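Laundry > Fabric Care > Printed Cotton

Washing and Drying Printed Cotton Without Cracking the Ink

4 min read

Most damage to printed cotton is done by heat and friction. The cloth itself tolerates a hot wash, but the print often does not. Plastisol, the thick ink used for large flat areas of color, softens when heated and can stick to itself in the dryer. Water-based ink sinks into the fibers and fades before it cracks.

To tell them apart, stretch the print slightly between two fingers. A film that sits on top of the knit is plastisol or a transfer. If the knit shows through and feels the same as the unprinted cloth, the ink is water-based.

Washing

Turn the garment inside out and close any zippers in the load. Wash at 30 °C (86 °F) on a short cycle. Keep the spin at 840 rpm or the nearest lower setting; 2,000 rpm is a speed for towels, if the machine offers it at all. Fill the drum to two-thirds. Use liquid detergent, as powder can leave grit in a cool wash and the grit abrades the print.

Skip fabric softener. It leaves a coating that weakens the edge of a transfer over repeated washes.
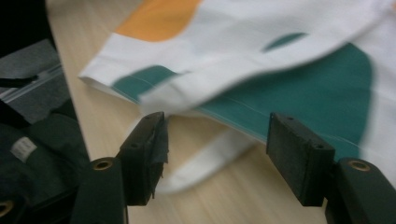 Written by the Flolport Fabric Care Desk
Textile Care Editor

White cotton with colored prints should be washed with whites or alone. Chlorine bleach attacks many pigments and yellows some binders. For general graying, soak in oxygen bleach and cool water for 30 minutes, then rinse twice. Test the inside hem first.

Drying

Shake the garment once and pull the side seams straight while it is damp. Dry flat or over a wide rail. Clothespins go at the hem, never across a print. If a dryer must be used, choose low heat and take the garment out slightly damp.

Ironing and folding

Iron from the reverse on the cotton setting, one step down, without steam over the print. Put baking parchment between two printed layers. Never fold a warm print against itself. Let it cool flat, then fold along unprinted cloth where the design allows.

Peeling edges on a transfer can sometimes be pressed back: parchment on top, dry iron, medium heat, ten seconds, no sliding. Cracked plastisol cannot be repaired this way.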